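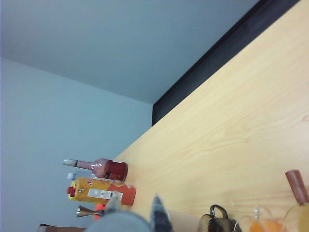
Lærke Oddsson says the first thing to check with wrist-camera demonstrations is whether the operator could have done the task from the wrist view alone, and most of the trouble I'm having comes back to that remark of hers. I'm posting the whole setup in case someone has been through it.

Wrist camera episodes: policy drifts off the target before grasp

Posted by kikireo_bench in Imitation Learning

We teleoperate a single arm over a bar-style tabletop with bottles, a carton, a jigger and similar items on it. The task is "pick the named item and move it to the clear part of the table." We have 116 episodes so far, recorded at 10 Hz with the Kikireo logger. Actions are end-effector deltas plus gripper width. The only image input is the wrist camera.

Training loss goes down without any surprises. On the arm, the approach is fine at first, then the gripper slides off sideways and closes next to the item. It is worst with the red bottle and the yellow and orange carton, which usually sit close to each other. With the jigger it often stops early and hovers.

Things already tried:
Longer training. No change.
Random crop and color jitter. Slightly worse.
Dropping the proprioception input. Much worse.

Is this a matter of more episodes, or is something wrong with the ones I have? I can record again on Monday.

3 answers, sorted by votes

Fiter
Accepted

Check the episodes before you record more. With a wrist camera there are three usual causes, and you can test for each one in an afternoon.

First, timing. Log the image timestamp and the action timestamp separately and plot the offset for every episode. At 10 Hz, one frame of lag is 100 ms. During a fast approach that is enough to put the fingers beside a bottle neck. If the offset is constant, shift the actions and retrain. If it wanders, fix the logger first, as shifting won't help you.

Second, what the operator was looking at. If you were standing next to the table, you used information the camera never had. Items pass out of the wrist view during the approach, you still know where they are, and the policy doesn't. Lærke's test is the right one: cover the table from the operator's side and drive from the wrist stream only. Expect it to be slow. Keep the pauses short or trim them, otherwise you teach hovering, and I suspect that explains your jigger.

Third, starting poses. If every episode begins from the same home position, the policy has seen one corridor through space and nothing beside it. Start a third of the new episodes from a bad place: off to one side, too low, wrist turned. Record only the correction and the grasp. Do not record yourself driving into the bad place.

On random crop: the fingers appear at a fixed position in a wrist image, and the policy uses that as its reference. A large crop moves them. Keep it to a few pixels or turn it off.

Zomasura

More data. We had the same thing and it went away at 2581 episodes. Can't say which part of the data fixed it.

Ko

Agree with Fiter on timing. Two additions.

Split your validation set by layout and leave the frames of one episode together. If frames from the same episode land on both sides, the validation number means nothing. We lost most of April to that.

Also label which item was the target before you start the episode, in the file itself. We relabeled afterward from video and got 81 episodes where two people disagreed about which bottle the operator had been going for before changing course. Those were thrown out.

Comment by kikireo_bench

Offset plotted. It wanders, between zero and two frames, and gets worse toward the end of long episodes. Rewriting the logger now. Will do the correction starts after that and report back in this thread.

Comment by Fiter

Check whether the writer blocks on image compression. Move it to its own thread if so.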